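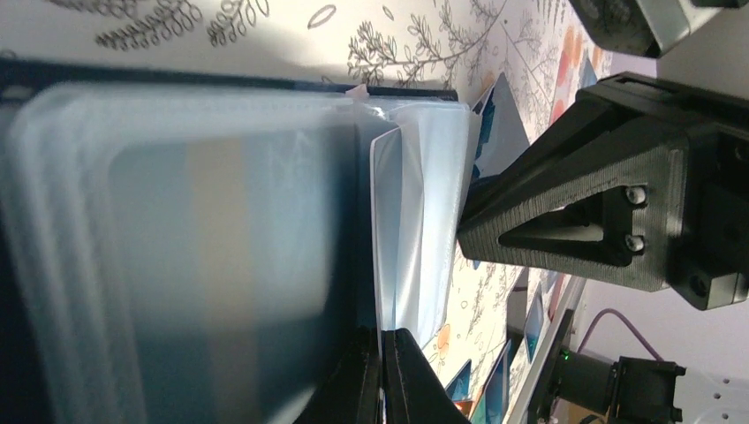
Who gives me back my security deposit if the landlord sells the house before my lease is up?

I rent half of a duplex in Dendgate. The owner told me last week that he has accepted an offer and closing is set for next month. I have 5 months left on the lease. I paid one month's rent as a deposit plus a separate pet deposit of $471. The buyer is a company called Trisstead and I have had no contact with them.

*Posted by trisstead_tenant, 29 January 2019*

---

**Puma**

The new owner, in most states. When a rented house sells, the deposit normally gets handed over or credited to the buyer at closing, and the buyer owes it to you when you move out. A few states keep the old owner on the hook until you have been told in writing that the money was transferred, so look up the landlord-tenant law where you live.

Write to your current landlord now and ask for three things:

- the exact amount he is holding, with the pet deposit listed on its own line
- the name and mailing address of whoever will hold it after closing
- the date it will be transferred

Keep a copy. Also find your receipt or the canceled check for the $471. Pet deposits get lost in these handovers more often than the main deposit does, and if it was written up as a "pet fee" you may not get it back from either of them. Check the wording in the lease.

**Jovix**

same thing happened to me. new owner said they never got it, old owner said they did. took 17 weeks to get paid. get it in writing

---

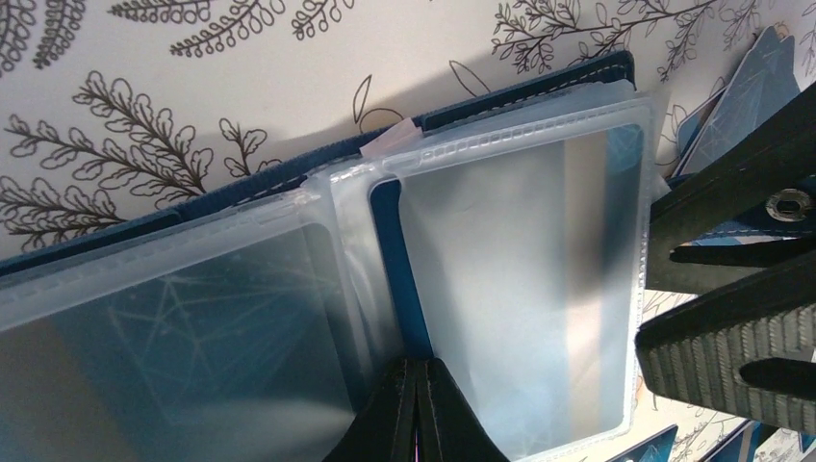
Can the buyer raise the rent or make me sign a new lease after closing?

I got a letter from Trisstead today with a form they want back in 5 days. It lists my rent, my deposit and the lease end date. The pet deposit is missing.

*Follow-up posted by trisstead_tenant*

---

**Puma**

Your lease stays in force until it ends, at the same rent, unless it has a clause that says it terminates on sale. Read it for words like "sale," "transfer" or "early termination." If there is no such clause, you can decline a new lease and keep paying what you pay now. Don't send rent to the new address until you have written notice from your current landlord that the sale closed.

The form sounds like an estoppel certificate. It is a statement from you confirming the terms of the tenancy, and the buyer will rely on it. Your lease may require you to return one. Don't sign it with the pet deposit left off. Write in the missing amount, initial the change, attach a copy of the receipt and send it back before the deadline.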